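Okay, maintenance thread! I finally got a whole Thursday with the small arm in our shop and I want to write down how I look after it while it's still fresh. (1/14)

The cell is simple. One tabletop arm, a two-finger gripper, a little camera at the wrist, a white table with a black grid on it. We call it Tralluritz, after the name somebody had already written on the controller shelf when I started. Love this thing.

It runs pick and place all day. Cube goes on a plate, cube comes off the plate, repeat. The hour counter said 1186 when I opened it up, so it was due. I do the full round every 200 or so and a short one on Mondays.

First job is always the fingers. I take both pads off, wipe the backs with alcohol and look at the edges under a desk lamp. If an edge has started to curl, the pad is done. Ours were curled on one side only, which told me the fingers were closing a hair crooked.

Swapping pads is two screws each. Snug them, close the gripper on a scrap of printer paper, then finish tightening. The paper should drag the same on the left and the right. It took me three tries this time and I enjoyed every one of them, I have no excuse.

Next is the cable that runs down to the wrist camera. Turn the last joint all the way one way, then all the way back, slowly, with your other hand resting on the loop. You want slack at both ends. Mine was tugging at the far end, so I moved the clip down one hole and it's lovely now.

I use the Fevau clips for this. They open with a thumbnail and they don't chew up the jacket. The old zip ties had left a dent you could feel. If you have zip ties on a moving cable, go feel for the dent!

Camera glass: blow first, then wipe. Dust plus cloth equals scratches. I also put a paint pen line across the camera mount and the arm so I can tell at a glance if the mount has crept. Cheapest tool in the whole shop.

Now the part everyone asks me about – checking the view. I drive to the same saved pose every time, low over the table, and save a still. Yellow cube toward the far edge, pink plate on the right, one dark bit of gripper in the bottom right corner.

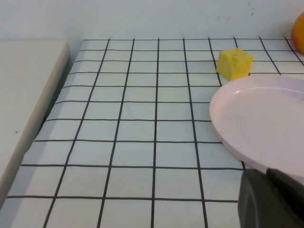 STEP BY STEP: HOW I CHECK THE VIEW

1. Look at the gripper corner first. It should sit in the same spot as in the last saved still. If it has moved, the camera mount has moved, and you go back to the paint pen line before you touch anything in software.

2. Then the back edge of the table. I want it straight and level across the top. Grid lines that waver a little are fine, ours always have. A back edge that tilts is a different story and means the mount is twisted.

3. Then the cube. I ask the software where it thinks the cube is and compare that with the grid by hand. Before the pad swap we were off by 7 mm. After the swap and a fresh calibration I can't find the error with a ruler, and yes, I did a small dance.

4. Calibration itself is 20 poses with the printed target flat on the table. Spread them out, tilt the wrist plenty, and include a few way out in the corners. My early ones were all bunched up in the middle and the results were junk.

(back to rambling) Plates! A raised rim is a great test for a gripper. Come in too low and a finger rubs the rim, and you can hear it. I set my approach height off the rim and leave a little extra. If you hear a scrape, stop and fix the height. Don't just slow the arm down and hope.

Joint noise: run each joint by itself with the shop quiet. Early morning is best, before the compressor kicks on. Joint four on ours has a soft tick at one spot. It had the same tick last time and it's no louder, so it goes in the notebook and I leave it alone.

Settings get backed up before AND after. Two copies, one on the shop drive and one on a stick in the drawer. I once lost a good calibration to a firmware update from Dretier and spent a very long evening getting it back. Never again.

Next up is the base bolts, and I'm trying the Mosquera torque driver for those. If you run a small arm like this, tell me how often you change your pads – I'd love to compare notes. (14/14)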